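Workshop notebook, refurb bench
Nov 16, 2018

Kettle on, radio low, and a good long afternoon set aside for the Dell tower that came back to us from the Bidside job. I had meant to get to it in July, when the whole lot came in, but the Villa laptops jumped the queue and then the shelves needed doing, and so it has sat there patiently under a sheet until now. I must say I have grown fond of these older office towers. They're heavy, they have sharp corners in places you don't expect, and yet whoever laid out the inside clearly thought about the poor soul who would have to open it one day.

Side panel off and the case laid down flat, which is how I like to work on any tower. Everything faces up at you, screws stay where you drop them (mostly), and you aren't pushing sideways on a board that is standing on its edge. The bits that matter for today are the socket in the middle, the black memory slots next to it, and the power supply down at one side. I do like the blue plastic on these, too. If it's blue, it's generally meant to be pulled, pressed or slid, and the clip on the hard drive is a good case in point. Anyone who is new to the bench could find their way around by colour alone.

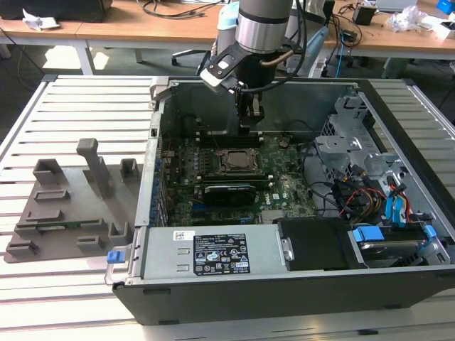 Cables

The cables are what slow me down every time. There is a great bundle of them by the drive cage, red, yellow, orange, black and blue all spilling over one another, and my habit now is to leave them plugged in wherever I can and just coax them out of the way. I used to pull the lot and lay them out neatly on the bench, and then spend the rest of the day working out which little header the front panel went to. If you do have to unplug something, write it in the margin of the job sheet before you let go of it. A soft Velcro tie works nicely for holding things back. Please don't use the zip ties from the Bruro tin, as they need cutting off again and I am nervous of snips anywhere near a board.

Processor

On to the part I had been looking forward to. I always do the socket before the memory, with the drives left alone, so there is as much room as possible above the board. A few things I want written down for whoever does the next one:

Check the socket under the good lamp first, from 2 different angles. A bent pin shows up as a tiny break in the pattern, and you can miss it completely if the light is coming from straight overhead.

Line up the corner mark and the notches before you get anywhere near the socket. Hold the processor by its edges, keep it level, and lower it straight down. No sliding, no wiggling, no helping it along with a thumb.
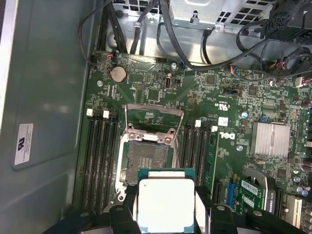 It should drop into place under its own weight, and only after that does the retention frame come down over it. The lever feels stiffer than you think it ought to, and the first time I closed one I was sure I had crushed something. Steady pressure is fine. If it feels crooked, open up and start again from the top.

Paste is the Stondberg tube in the second drawer, a small blob in the middle. I timed myself for interest's sake and allowed 60 minutes for the board work, cleaning included, which seems a comfortable pace with a cup of tea in the middle of it.

To do and to buy

Parts money left for this batch is $275, so let's be a bit careful until the new year.
Two more Velcro rolls, the narrow sort.
Replacement coin cells, while we have these cases open anyway.
Blow out the power supply fan before the panel goes back on.
Ask Bidside if they still want the original drives returned with the towers.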